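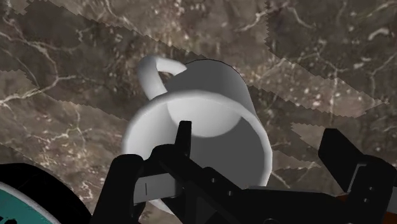 Speaker notes: Contraband mail and the county jail
Gatville session, afternoon block, 2:15

Slide 1. Title

Thank Imelda Tolentino for the invitation. Say who I am: Danilo Macapagal, nine years as a mailroom supervisor at Sastlow County Jail, now in the records office there. I am not a lawyer. Questions about case law go to Analyn Ambrosio, who speaks after me.

Slide 2. What the talk covers

How paper mail comes into a jail our size, what we changed in March, and what the change did to legal mail. I will leave out visiting rooms and staff searches. If asked, those are covered tomorrow morning.

Slide 3. The old process

Mail came in one tub from the post office by 9 a.m. Two officers opened it at a table, shook out the envelopes, held pages up to a light, and sorted by housing unit. Legal mail was set aside and opened in front of the person it was addressed to.

We logged refused items by hand. The log had a date, a name, and a reason. The reason was usually one word: "stain," "sticker," "perfume." You can't learn much from that later. Stress this. When the sheriff asked how much of the refused mail had drugs in it, we could not answer.

Slide 4. The case that started it

Keep this short. A sheet of paper soaked in a synthetic drug came in as a child's drawing. Three people in one unit were taken to the hospital and all three lived. The sender was charged and took a plea. Do not name the sender or the family.

Pause here. Some people in the room worked that night.

Slide 5. What we looked at

Option one was sending all personal mail to an outside scanning company. Option two was scanning in house. Option three was giving people photocopies and storing the originals.

Jennylyn Fajardo did the cost comparison and it is in the handout. The outside company was cheapest per page, but the mail would leave the state and take up to 34 days to reach someone during the busy season. Our average stay is shorter than that. Many people would have gone home before their letters came.

We went with scanning in house. The software is Peledico. Mention that we paid the normal price and I get nothing for saying its name.

Slide 6. The numbers

In the first full month we scanned 2951 pieces of personal mail. Of those, 366 were held for a second look. Field tests on the held items came back positive for 50. Then say plainly that field tests give false positives and the state lab has not finished with all of them. Do not say "50 drug letters." A reporter wrote it that way last time and I spent a week on the phone.

Anyone with a held letter gets a written notice with the reason and a way to appeal. The reason is now picked from a fixed list, with a box for notes.

Slide 7. Complaints

Families did not like it, and I would not have either. The main points:

Scans of photographs came out dark. We changed the settings and it got better.
Cards with anything glued on were refused whole. Now we scan the card and return the original if the sender includes a stamped envelope.
Originals were shredded after 30 days at first. People wanted them back at release. We now keep them until release, which takes a lot of shelf space.

Čestmír Halás from the chaplain's office ran the listening sessions. Credit him by name. The last change came out of those.

Slide 8. Legal mail

Slow down for this slide. We do not scan it. It is still opened in front of the person, and the officer does not read it. Senders have to be checked against the state bar list, and if there is doubt we call the office at the number on the list. We never use the number on the envelope.

We had one bad week with this. A trainee at our Bozsik Road annex scanned four letters from the public defender. We caught it the next day, deleted the files, and told the court and the defender's office in writing. Analyn will cover what the judge ordered. Leave it to her.

Slide 9. What I would do again and what I wouldn't

Would do again: tell families before the start date. We gave three weeks. Six would be better.
Would not do again: start with one scanner. It broke on day two.
Still unsure: whether the drugs just come in some other way now. Overdose calls are down in two units and up in one. That is not enough time to say anything.

Slide 10. Questions

Hold ten minutes. If nobody starts, ask Jennylyn to talk about staffing hours. Repeat each question into the microphone, the back of the room could not hear last year.

Handouts are on the table by the door. Sign-up sheet for the sample notice form is next to them.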